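Open day at the Wedska children's rehabilitation hospital

Sunday, October 10, 2021

I have two children, and the younger one will go to hospital next spring for an operation on her foot. The surgeon's letter is for April and says no exact day. So when I read that Wedska opens its doors to families for one day, I took the early train from Tamihana and went alone, to look first and to bring her later.

The train needs a little under two hours, and then there is a bus. The bus stop has the name of the old brick factory and not of the hospital, so I went one stop too far and walked back. Please look for the stop "Brickworks" if you go. From there it is a short way up the hill, with a good sidewalk also for wheelchairs.

At the entrance each visitor got a paper bracelet and a time for the tour. The groups were small because of the masks and the distance rules. My group was the third. While I waited I read the board in the hall, where the history of the house is written. It began with 3 rooms for children with polio and today it has 125 beds. Last year 593 children had surgery there. I wrote the numbers on the back of my train ticket, I like to have such things exactly.

The first stop was the admission room. A nurse explained us what happens when a child arrives. The family comes the day before, in the morning if possible. The child is weighed and measured, somebody takes blood, and then comes the talk with the anesthesia doctor. She said that parents should bring the list of all medicines, also the vitamins and the drops for the nose, because people forget these. A father asked if his son may keep a toy with him until he is asleep. Yes, he may, if it can be washed.

Then we went to the ward. The rooms are for two children, and next to each bed there is a chair that opens into a bed for one parent. I tried it. It is hard, but I have slept on worse. The bathroom is across the corridor for half of the rooms and inside for the other half, and one cannot choose. There is a small kitchen with a microwave and a refrigerator where you must write your name on everything.

I had wanted most of all to see the recovery room, but it was closed for visitors and we could look only through the glass of the door. The nurse told that one parent is called when the child begins to wake up. Many children cry at this moment or are angry, and later they do not remember it. I was glad that she said this so openly.

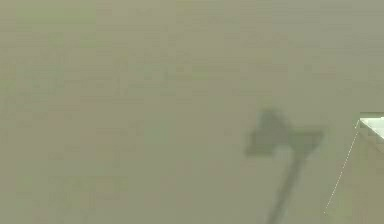 Shadow on the surface, close view from above.

After the ward there was a break and we got coffee and a plum cake. Some local firms had tables in the corridor. Bimov makes splints and shoes for after foot surgery, and I stayed long at this table. The woman there let me hold a night splint for a child of six years. It was much lighter than the one we have at home. I asked for the price and she said that the insurance must decide first, so I know as much as before.

Next to it was Vondilia, the parents' association, which rents simple rooms near the hospital for families from far away. You should write to them early, they said, as soon as you have the date for the surgery. They also have a leaflet for brothers and sisters, with drawings. I took two.

The last part was in the physical therapy department, and for me it was the best. There is a long room with bars on both walls and a warm pool behind it. The therapist showed how a child gets up from the bed the first time after an operation on the leg, and how a parent can help without pulling on the arms. We all had to try it in pairs. I was the child, and my partner was a very tall grandfather who did everything correctly and apologized many times.

What I did not like so much: the tour guide went fast, and the people at the back could not hear her well through the mask. There was no written paper about food before the anesthesia, and when two parents asked, they got two slightly different answers. The nurse then said that only the instruction in your own letter is valid. I will call the ward and ask again. Also the parking lot was full already at ten, I heard, so the train was a good idea.

In the hall stood a box for donations for a new playground on the roof. They printed 2000 postcards painted by the patients, and you could take one for a coin. I chose one with a blue horse for my daughter. She asked me in the evening if the horse also had an operation, and I said I would ask them when we go there together.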